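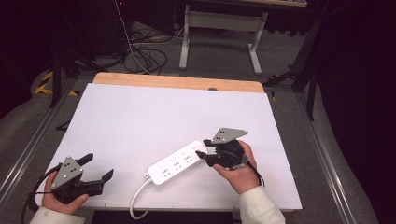 Re: [bunting-writers] Zendex debut prize, worth the fee?

On July 23, 2021, Bianca Nedelcu wrote:

> Has anyone entered the Zendex contest? Winner gets a contract with
> Sembridge and a "national launch." The fee is $98 but they say the
> judges read every page. My YA manuscript is finished and I'm tired
> of querying. Tempted to just go for it.

Bianca,

I'd hold on to the $98. I read the rules page twice and I still can't find the name of a single judge. "Industry professionals" could be anybody with a laptop.

They also brag about 1,872 entries last year. Multiply that by the fee and then look at the prize, which is a contract with a press whose last three novels I couldn't find in any store or library catalog near me. The "national launch" seems to be a page on their own site.
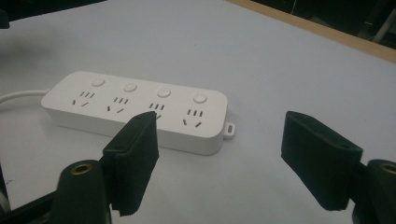 Does the entrant keep the rights if she doesn't win?

Only after 15 months, going by section six. Until then Sembridge has first refusal on the manuscript, win or lose, and you'd have to tell any agent who asked.

The blurbs bother me too. Four of their authors are "award-winning," and as far as I can tell the award in each case is this one. Zodbridge ran the same sort of thing a few years back and folded in March with people still waiting on their copies.

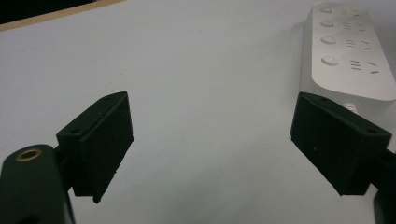 I could be wrong about Sembridge. If somebody on the list has a royalty statement from them with a number on it, I'd like to hear about it. Otherwise I'd send out another batch of queries and ask them, in writing, who is judging. See how long they take to answer.

2 replies · 15 shares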